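4 Fitting the holder and setting out the parts tray

This section covers the Garero holder, the upright rod and the red block supplied with the Skollach bench enclosure. Complete section 3 (levelling the floor panel) before you begin. Fitting takes one person 12 minutes once the panels are in place.

4.1 Before you start

Check that the following are to hand:

Holder, black, with base plate and curved back
Rod, brown, rounded at one end
Block, red
Screws, short, 2 off
Screwdriver, supplied in the Parsa tool roll
Soft cloth

Note: Holders shipped before December have a straight upper edge. They are fitted in the same way but must not be used with the current rod. Order part 37 from Gimach as a replacement.

CAUTION: Isolate the bench supply before reaching into the enclosure. The isolator is on the outside of the right-hand leg.

4.2 Fitting the holder

1. Wipe the floor of the enclosure with a dry cloth. Do not use solvent on the grey panels.

2. Stand the holder on the floor with the base plate flat and the ledge towards the open side.

3. Press down on both ends of the base plate in turn. If the holder rocks, lift it, clean underneath and try again. Do not pack it with card or tape.

4. Slide the holder until the ledge is parallel with the front edge of the floor panel.

5. Insert the two screws through the front of the upright, just above the base, and turn each one until the head touches the surface. Leave both finger-tight at this stage.

6. Check the alignment again, then tighten the left screw followed by the right. Stop when the heads sit flush.

CAUTION: Do not overtighten. The upright will crack at the screw holes, and a cracked holder cannot be repaired.

4.3 Placing the rod

1. Hold the rod by its middle with the rounded end uppermost.

2. Lower it onto the holder midway between the screws.

3. Let go and check from the front and from one side that it stands vertical. If it leans, remove it and look for grit on the lower end.

Note: The matt finish marks easily. Handle the rod with clean, dry hands and store it in its sleeve – never loose in the tray.

4.4 Placing the block

1. Turn the block so that the face with the cutout is on top. The plain face goes to the front.

2. Set it down behind the holder and to the right, leaving a clear gap of 50 mm between the two.

3. Check that the block lies flat. The lower edge should meet the floor along its full length.

4. Remove the cloth, the screwdriver and any packaging from the enclosure before restoring the supply.

Note: If the block is placed in front of the holder by mistake, lift it clear and start again from step 1. Pushing it across the floor will scratch the panel.

4.5 Final check

Look into the enclosure from the open side and compare the parts with the view at the end of this section. Record the result on the fitting card and sign it. Spare cards are available from Gholamreza Alipour at the Gimach parts desk. Keep the completed card with the bench – it will be asked for at the first service.

Text revised 24 May 2019.
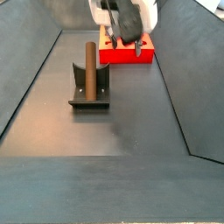

Alignment of the holder is judged from the front, with the eye level with the top of the upright. The back wall dips in a shallow curve between its two ends, and the rounded tip of the rod should show above that curve, as it does with the brown rod here, centred between the silver screw heads. If the tip is hidden, the wrong rod has been fitted. The ledge of the base plate must project towards the front and be free of dust. Repeat the check whenever the holder has been removed for cleaning, and tighten the screws again if either head stands proud.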